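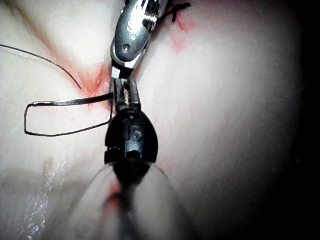
Chiyo Honda 씨는 창고 화재보험의 보험가입금액을 처음 계약할 때 그대로 두었는데, 작은 사고에도 보험금이 줄어들 수 있다는 말이 맞느냐고 물어 오셨습니다. 전부 타 버린 경우에만 문제가 되는 줄 알았고, 일부만 손해를 입으면 수리비가 그대로 나온다고 생각하셨다고 합니다.

먼저 대답을 드리면, 줄어들 수 있습니다. 이것을 비례보상이라고 부릅니다. 저도 한국에서 보험 일을 시작했을 때 이 말을 잘못 이해했습니다. 제 모국어에서는 비슷한 말이 조금 다른 뜻으로 쓰이기 때문입니다. 그래서 이번 호에서는 조금 천천히 설명하려고 합니다. 이미 잘 아시는 분은 갱신 서류에 관한 뒷부분만 읽으셔도 됩니다.

비례보상이라는 것은 보험가입금액이 물건의 실제 가치보다 적을 때, 그 비율만큼만 보험금을 계산하는 방식입니다. 건물의 가치에 비해서 보험을 절반만 가입하셨다고 생각해 보십시오. 어느 날 지붕 한쪽에 불이 나서 수리비가 나왔습니다. 수리비는 보험가입금액보다 훨씬 적습니다. 그래도 약관이 단순한 비례보상이라면 받으시는 보험금은 수리비의 절반이고, 여기에서 자기부담금을 또 빼게 됩니다. 나머지는 가입하지 않은 부분이므로 고객께서 직접 부담하시는 것으로 봅니다.

다만 모든 계약이 같지는 않습니다. 어떤 약관에는 부보비율 조건이 있어서, 가치의 일정한 비율 이상으로 가입하면 전부 가입한 것과 같이 계산해 줍니다. 또 어떤 특약은 비례보상을 하지 않고 가입금액의 한도 안에서 실제 손해를 보상합니다. 건물에는 이 조건이 있고 재고에는 없는 계약도 있습니다. 증권의 첫 장만 보시면 이 차이를 알기 어렵습니다. 특약의 이름과 그 번호를 찾아서 약관 뒤쪽의 본문과 같이 읽으셔야 합니다.
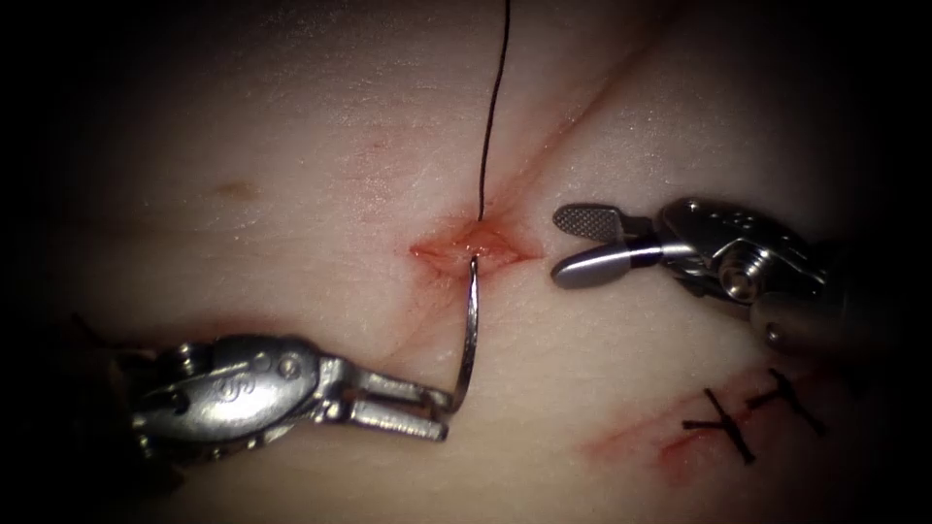
가치를 무엇으로 계산하는지도 중요합니다. 화재보험에서는 보통 사고가 난 때와 장소의 가액을 기준으로 합니다. 계약하신 날의 가액이 기준이 되는 것이 아니어서, 몇 년 동안 자재비와 인건비가 오르면 아무것도 바꾸지 않으셨는데도 일부보험이 될 수 있습니다. 그리고 회계 장부에 있는 금액은 이 가액과 다릅니다. 장부에서는 세금과 회계의 규칙에 따라 감가상각을 합니다. 오래된 기계는 장부에 거의 남아 있지 않아도 매일 잘 돌아가고 있으며, 같은 것을 다시 사려면 큰돈이 듭니다. 반대로 재조달가액 특약에 가입하신 경우에는 감가를 빼지 않고 새로 짓거나 새로 사는 비용을 기준으로 하므로, 가입금액도 그 기준에 맞추어야 합니다. 특약만 붙이고 금액은 옛날 것을 그대로 두신 계약을 저희는 가끔 봅니다.

작년 12월에 저희 Rosales 기업보험팀은 창고와 공장의 계약 289건 이상을 다시 읽었습니다. 평가한 날짜가 서류에 전혀 적혀 있지 않은 계약이 생각보다 많았습니다. 날짜가 없으면 그 금액이 언제의 가격인지 저희도 말씀드릴 수가 없습니다. 특히 Flevumwood 물류단지에 입주하신 고객들은 건물주가 가입한 보험과 임차인이 가입한 보험이 섞여 있어서 확인하는 데 시간이 오래 걸렸습니다. 임대차계약이 2033년까지인 곳도 있었는데, 입주하실 때 설치하신 냉장 설비와 칸막이가 어느 쪽의 증권에도 들어 있지 않았습니다. 건물에 붙어 있는 시설이라고 해서 건물주의 보험에 자동으로 포함되는 것은 아닙니다. 계약서의 원상복구 조항과 보험 조항을 같이 봐 주십시오.

재고에 대해서도 한 가지를 부탁드립니다. 계절에 따라 재고가 크게 달라지는 회사는 평균 금액으로 가입하시는 일이 많습니다. 평균으로 하시면 재고가 제일 많은 달에 사고가 났을 때 바로 일부보험이 됩니다. 제일 많은 달의 금액으로 가입하시거나, 재고 금액을 정기적으로 통지하고 나중에 보험료를 정산하는 방식이 있는지 담당자와 상의하십시오. 정산 방식은 통지를 늦게 하시면 불리한 조항이 있으므로, 회사 안에서 누가 통지할지를 먼저 정하시는 것이 좋겠습니다. 남의 물건을 맡아 보관하시는 경우에는 배상책임의 문제도 함께 생기는데, 그 이야기는 길어서 다음 기회에 쓰겠습니다.

가입금액을 무조건 높게 하시라는 뜻으로 읽지 않으셨으면 합니다. 실제 가치보다 많이 가입하셔도 사고가 났을 때 그 가치를 넘어서 받으실 수는 없습니다. 보험료만 더 내시게 됩니다. 같은 창고를 두 보험사에 나누어 가입하신 분은 두 증권을 모두 보여 주십시오. 보험금은 보험사들이 나누어 계산하게 되고, 한쪽에 다른 계약을 알리지 않으셨다면 절차가 복잡해집니다.

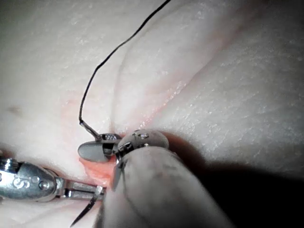

합성 조직 패드의 절개선과 검은 봉합사

갱신 서류에 대한 안내입니다. 올해부터 재산보험의 갱신 질문서는 1079호 양식으로 바뀝니다. 전의 양식과 비교하면 가액을 평가한 날짜, 평가한 방법, 임차 시설의 소유자를 적는 칸이 새로 생겼습니다. 방법을 적는 칸에는 감정평가서, 공사 견적서, 구입 영수증과 같이 짧게 쓰시면 충분합니다. 모르시는 칸은 비워 두지 마시고 "모름"이라고 써 주십시오. 비어 있으면 저희가 잊으신 것인지 모르시는 것인지 구별하지 못해서 다시 전화를 드려야 합니다.

작성하신 질문서는 Vendex 고객 포털에 올리시거나 담당자에게 이메일로 보내 주시면 됩니다. 포털에 올리실 때에는 증권번호마다 파일을 따로 만들어 주십시오. 한 파일에 여러 증권을 넣으시면 첫 번째 증권에만 연결됩니다. 이 점은 Vendex 쪽에 고쳐 달라고 요청했는데 아직 답을 받지 못했습니다. 도면이나 사진은 꼭 필요하지 않지만, 증축이나 용도 변경이 있었다면 허가 서류의 사본을 같이 보내 주십시오. 용도가 바뀐 것을 알리지 않으시면 가입금액이 충분해도 보상에서 다툼이 생길 수 있습니다.

Cirkon 종합재산 플랜에 가입하신 고객은 조금 다릅니다. 이 플랜에는 가입금액을 매년 조정하는 조항이 들어 있어서, 평가한 지 3년이 지나지 않았으면 새로 평가를 받지 않으셔도 됩니다. 그러나 조정은 건물에만 적용되고 기계와 재고에는 적용되지 않습니다. 작년에 이 부분을 설명하는 안내문의 문장이 애매했습니다. "모든 목적물"이라고 읽으신 분이 계셔서 죄송하게 생각합니다. 고친 안내문은 포털의 자료실에 1/21/20 날짜로 올려 두었으니 옛날 안내문은 버려 주십시오.

Honda 씨의 질문으로 돌아가면, 증권을 확인한 결과 건물에는 부보비율 조건이 있었고 창고 안의 선반과 지게차에는 없었습니다. 그래서 건물은 지금의 금액으로도 아직 여유가 조금 있지만, 선반과 지게차는 다시 계산하기로 했습니다. 지게차 중에 리스로 쓰시는 것이 있으면 리스회사의 보험과 겹치는지도 같이 봅니다. 비슷한 상황이라고 생각되시면 증권 사본과 고정자산 목록을 담당자에게 보내 주십시오. 목록은 회계용으로 만드신 것도 괜찮고, 구입한 연도만 꼭 들어 있으면 됩니다.

Rosales 기업보험팀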